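Search this manual
Enter keyword or error code

4.3 Filling and descaling the Gritberg countertop water softener

Read section 4.2 before starting. The unit must be level and unplugged.

1. Close the inlet valve and press RELEASE until the pressure light goes out.
2. Unscrew the salt lid counterclockwise. Lift out the strainer and rinse it under the tap.
3. Add softener salt up to the lower line. Use fine-grain salt only – block salt will not seat in the Tavside cartridge.

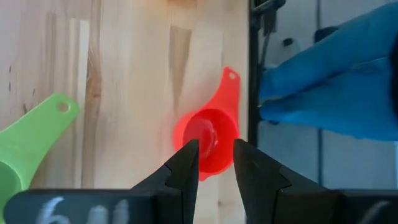

Measuring cup with pouring lip.

4. Refit the strainer with the tab facing the hinge. Tighten the lid by hand.
5. Open the inlet valve a quarter turn and wait for the tank to fill.
6. Plug in the unit and hold CYCLE for five seconds. The first regeneration takes 27 minutes.

CAUTION: Do not draw water during regeneration. Brine may enter the outlet line.

Descaling is due every 2,000 liters, or every 4,000 liters where the hardness dial is set to 1 or 2. The counter resets only after a full cycle.
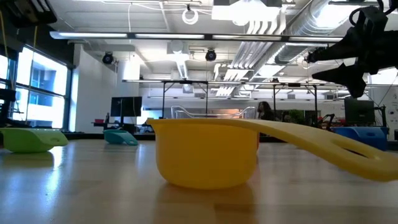 Dissolve the descaling powder completely before pouring it into the tank. Undissolved powder can block the injector – see error code E24. Leave the solution in the tank for 24 minutes, then run two rinse cycles.

NOTE: Units with the Hodport bypass kit must be set to SERVICE before step 1.

Was this section helpful? 24 Yes
Comments (2)
Share

Related topics
4.2 Leveling the unit
4.4 Replacing the Tavside cartridge
7.1 Error codes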